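4.2 From folding to demonstrating

The laundry at Nurkby handles linen and garments for care homes in the surrounding district. Before the change, all small items were folded by hand at four standing benches. Folding was paid at the same rate as sorting and packing, and most staff moved between the three during a shift. Interviewees described it as tiring on the shoulders but easy to learn, and as the part of the day when people talked.

In June the firm began work on an automatic folding cell supplied by Jurnine. The cell could already handle towels and pillowcases. Garments were harder, and the supplier asked for recorded folds made by people who did the job every day. Five members of staff were taken off the benches for part of each shift to provide them. They worked with a gripper in each hand, so that every fold was made with two jaws in place of ten fingers (Figure 3).

The recording sessions were 80 minutes long, with a break halfway. In our interviews the staff spoke less about the equipment than about pace. At the benches a practised folder does not look at each item for long. With the grippers they had to think again about where to take hold of the cloth, and several said that they felt like beginners in a job they had done for years. Yesenia Mamani compared it to writing with the wrong hand. She also said that her speed came back after the second week, though never to what it was at the bench.

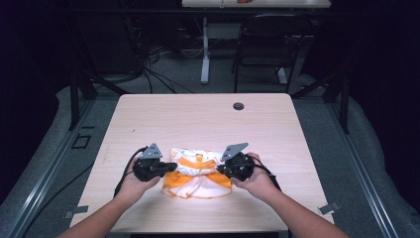

Figure 3. Recording work on a patterned garment. The cloth is bunched on the tabletop, with a gripper jaw at each side of it.

Hüsnü Sarıgül objected to the word "training" as managers used it. In his view the staff were doing the teaching, and the pay should have said so. "I was told I would be trained on the new system," he said, "and then I spent a month showing it how to fold a blouse." He had asked twice whether the recordings would be used at other laundries and had not had a clear answer.

His point was taken up by others. The firm treated recording as a light duty and kept it on the ordinary rate. Staff saw it as skilled work with an end date, and they linked the two: once enough folds had been collected, the task would go, and some of the bench work might go with it. Miłosz Piątek, the shift manager, told us that no posts were due to be cut, but that two leavers had not been replaced.

There were gains as well. Staff with sore shoulders asked for more recording time, as they could set their own pace there. Tegwen Trevor used the sessions to argue for a written guide to folding, which the laundry had never had, and the guide is now given to new starters. The effect on the rest of the floor was more mixed. With fewer people at the benches, those who stayed folded more items per shift and had less chance to swap tasks. We return to the sharing of tasks in Section 5.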